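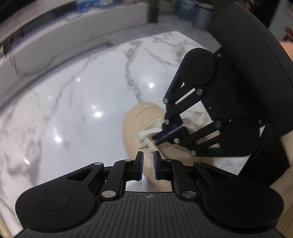

Wing-yan Shek asked, after reading our last report, whether people will pay for a repair when a new pair of shoes costs less than the work, and whether the grant is simply hiding that fact for a while. It is a fair question and we have tried to answer it in this report. The short answer is that some will and many won't, and that the price matters less than we thought it did when we applied.

Clola repair and reuse scheme
Second progress report to the Gondar Fund
20 May 2020

What the grant pays for

The fund supports a repair counter for shoes, bags and small fabric goods in the town of Trirnetti, and a reuse rail of mended items that their owners no longer want. The grant covers the rent of the counter, two part-time wages and the materials. Income from repairs goes back into materials. The sewing machine and the finishing bench were bought out of the first payment and were covered in the last report.

Work done in this period

The counter took in 294 items before it had to close. Most were shoes. Bags and purses came next, then a mixed lot of belts, pencil cases, wash bags and one set of curtains that should have gone elsewhere. Of the shoes, the commonest jobs were heels, split seams and worn linings, in that order. We had planned for more soles than we got. Many of the cheaper shoes have moulded soles that can't be replaced at a sensible cost, and we now say so at the counter before taking them in.

We turned away 26 items as beyond repair. In the first period we turned away very few, and several of those jobs came back. Being firmer has cost us a little goodwill and saved a lot of bench time. Owners are offered the choice of taking the item home or leaving it for parts. Buckles, eyelets, zips and laces are all worth keeping, and the parts drawers are now full enough that we seldom buy zips.

Since the closure we have worked by post and by arranged drop-off. Items are left for three days before anyone works on them. The volume is far lower, as you would expect, but it has not stopped, and the share of bags and pouches has gone up. People at home seem to be going through their cupboards.

Prices

We tried two ways of charging. For the first half of the period we kept the fixed list that was in the application. For the second half we gave a fixed price for the ten commonest jobs and a quote for everything else. The second way is better. Under the old list a torn bag lining cost the same whether it took twenty minutes or a whole afternoon, and we were losing money on the long ones without noticing.

On Wing-yan's point, we asked customers at the counter what they would have done if we had not been there. Some 50 people answered, which is a small number, and they were people who had already walked in with something to mend. With that in mind, the commonest reply was that the item would have stayed in a cupboard. Fewer than we expected said they would have bought new. This makes it harder to claim that every repair prevents a purchase, and we think the figure in our application was too high. We would like to lower it, and will send a revised version with the next claim.

What people did say, again and again, was that they would not know where else to go. The last heel bar in Trirnetti closed some years ago and the nearest cobbler is a bus ride away. Several had asked in shops and been told to throw the item out. Distance and habit seem to count for more than the price.

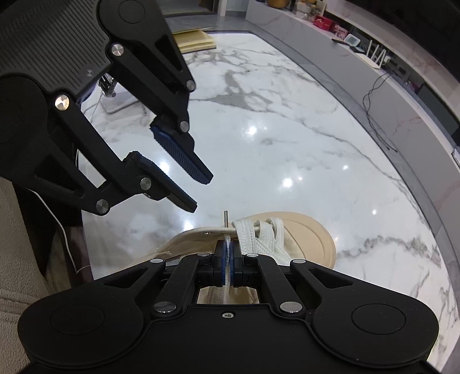
That has changed how we plan to use the publicity money. The application put most of it into printed leaflets about waste. We would now like to spend it on a plain sign over the door and a card in the window of each shoe shop that will take one, giving the opening hours and the ten fixed prices. Two shops have agreed. A third wants to ask its head office first.

Materials and suppliers

Soltani, the leather and findings merchant we use, has kept delivering throughout, though thread and contact glue were both slow for a time. We changed to a water-based glue for linings and kept the solvent one for heels. The water-based glue takes longer to set and needs clamping, so jobs have to be planned across two days. Staff prefer it for the smell alone.

We are over budget on thread and under on rubber. The two nearly cancel out. No transfer between budget lines is needed at present.

Training

The evening classes had to stop part of the way through. The first course, on simple hand sewing, was finished. The second, on shoe care and small repairs, got as far as stitching and had not reached heels. Those who had paid were offered their money back or a place on the next course, and nearly all kept the place. We posted out the notes for the missing sessions, with a square of leather and a needle for each person. It is hard to teach stitching on paper and we don't count these as classes given.

Money

Spending is below the forecast, mainly on classes and casual hours. Rent has been paid in full. The landlord has offered a reduction for the closed period - we are waiting for this in writing before we enter it. Repair income fell sharply after the closure and will miss the target for the year. A full statement is attached with the claim form.

Next period

We hope to reopen the counter in July with one customer inside at a time, and to keep the postal service going alongside it, as it has brought in people from the villages who never came to the counter. The reuse rail will stay closed a little longer. Stock for it is mended, bagged and stored.

We have two requests of the fund. The first is permission to move the publicity money as set out above. The second is to extend the end date so that the shoe care course can be given in full. Neither needs any extra money. We would be glad of a reply on the first before the window cards go to print.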